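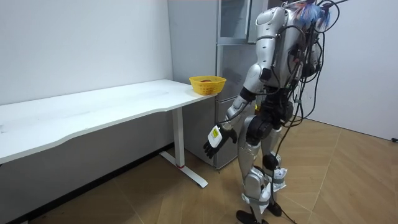 Small kitchen corner, table or trolley by the fridge?

plukden_pat
Finally got a table next to the fridge and I'm so pleased with it! Shopping goes down, door opens, everything goes in. The wall is 81 cm up to the recess, so it only just fits. Would you keep the gap beside the fridge or close it up? 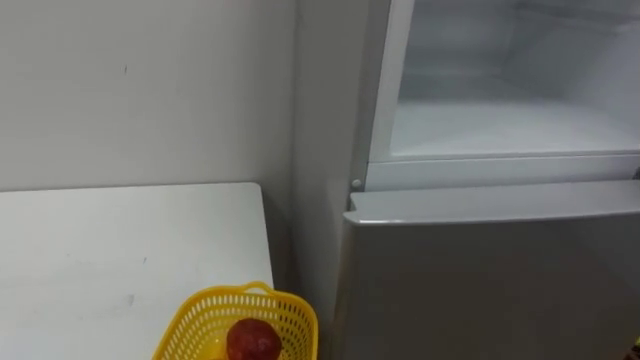
Yellow basket on the corner, top door open.

Kettunen_A
Love the yellow basket! Keep the gap - I lost mine to a Kuvwood trolley and couldn't get a mop down there for 2 years.

sultana6
Disagree, a gap just collects crumbs. Push the table over and be done with it.

plukden_pat
But then the basket would catch the door, wouldn't it? I do like having fruit right on that corner.

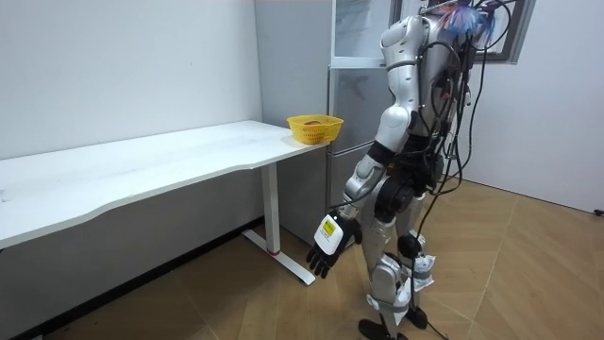
Anyway, I'm leaning towards keeping the gap and giving the top a good scrub, there are a few grey scuffs I'd love to shift. Any tips?

Kettunen_A
Bicarb paste and a soft cloth. Arvo's law of white tables, works on mine every August.

sultana6
Try it on a hidden bit first. Still say close the gap!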